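Purple fabric pilling after three washes
Forum > Textiles > Care and repair
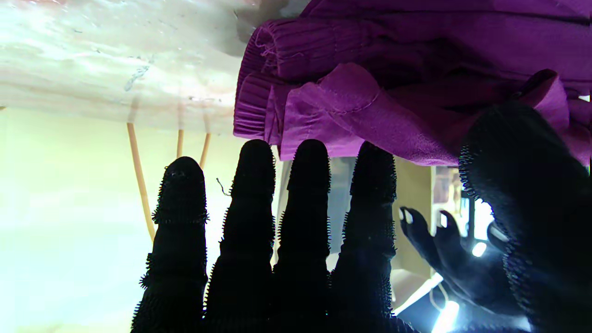
Replies (4)

bobbin_32
Bought a purple knit sweater from Floleo in July. Washed at 30, no softener. The surface has started to go fuzzy. Fibre content not stated on the invoice. Is this the dye or the yarn?

warpweight
Yarn. Short staple, low twist. Dye has no bearing on it.

Helex949
Disagree. Dark shades get a longer dye bath, and that roughens the fibre before you ever wash it. I had the same weave from Bandara in cream and purple. Only the purple pilled.

warpweight
Two lengths is not a test. Were they from the same batch?

Helex949
No idea. Same product code.

bobbin_32
Edited November 28, 2021: washed an offcut inside out in a net bag, spin at the lowest setting. Far less fuzz – still some at the selvedge. Shaving the rest with a Zineo comb.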